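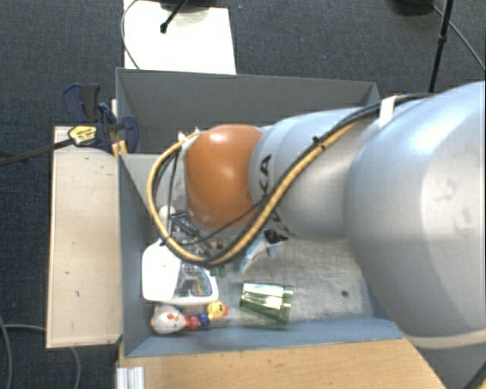
4 min read

Figure 1. Robot arm reaching over a gray-blue bin that holds a small group of objects.

4. Where the intros went

So, back to the intros. In the last section I set out how I got hold of the singles, and I promised I'd get to the part I care about most, the long run of drums and nothing much else that used to open every club record I bought as a teenager. I timed it by ear. I know there are tools that will find the first vocal for you, and I tried one, and it kept deciding that a shaker was a person. By ear it was, then, with headphones and a spreadsheet, over most of April.

The pool was 3,000 singles from the Godness download store, all tagged as house or one of its cousins by whoever uploaded them. I threw out remixes, live takes, anything under two minutes, and a surprising number of files that were the same track under a slightly different title. From what was left I drew 515 at random, and those are the ones I'm talking about here. I also kept a smaller set of 100 singles on one label, Fuentealba, because it puts out both a club version and a radio version of nearly everything, and that lets me compare a song with itself.

What counts as an intro? I went back and forth on this more than I'd like to admit. I ended up with the time from the first sound to the first thing a listener could hum, so a sung line counts, a bass riff counts, and a chord stab that repeats counts if it comes back later in the song. A kick drum on its own doesn't count. Neither does rain, and there's a lot of rain on these records! Spoken words were the hard case. Where the speech was clearly a greeting or a label shout I left it inside the intro, and where it turned into the hook later on I stopped the clock.

On the Fuentealba set the pattern is easy to hear. The club versions hold back, the radio versions don't, and in most pairs the only real difference between the two is that somebody cut the front off. The vocal take is the same, the mix is the same, even the little breath before the first word is the same. I'd half expected the radio edits to be built differently all the way through (shorter breakdown, chorus moved up) and a few are, but they're the exceptions, and they're mostly the ones with a guest singer.

The bigger set is messier. Some uploads carry no version label at all, so I can't say whether I was hearing a club cut or an edit. I put those in their own column and left them out of the comparison. I also found that tempo mattered less than I'd guessed. The slow stuff, sitting at around 111 beats per minute, has intros as short as the fast stuff once you count in bars and not in seconds. I did the whole thing in seconds first, drew the wrong idea from it, and had to go back. Anyone repeating this should count bars.

I played a handful of the tracks to the people who run the late show at Ostwood, the community station where I used to fill in, and asked them which version they'd pick. They nearly all went for the club version, even the ones with a full minute of drums, and the reason they gave was that they talk over it. I hadn't thought of that at all. A long intro gives a DJ room to blend, sure, every handbook says so, but it also gives a presenter room to read out the birthday messages. One of them told me she keeps a folder of singles sorted by how long she can talk. I'd love to see a proper study of that folder.

Then there's Sirnareo, the streaming app most of my younger listeners use. I can't see its play counts and I'm not going to pretend I can. What I can say is that where a single has two versions, the app tends to show the short one first, and you have to scroll to the artist's page to find the other. I checked this by hand on my own account, on one phone, so take it for what it is. If it holds more widely, a listener could follow an artist for years and never hear the opening that the record was made with.

Two weak spots I should own up to before Section 5. First, I did all the timing myself, and my ear for a hook is trained on the records I grew up with, so someone ten years younger might stop the clock sooner. I re-timed part of the Fuentealba set after a break and mostly agreed with myself, with the spoken intros giving me the most trouble again. Second, a download store isn't a scene. Plenty of tracks that fill a floor get passed around as files in group chats and never go on sale, and those may well have the longest intros of all. The few I've been sent certainly do, but I had no fair way of sampling them, so they stay out of the tables.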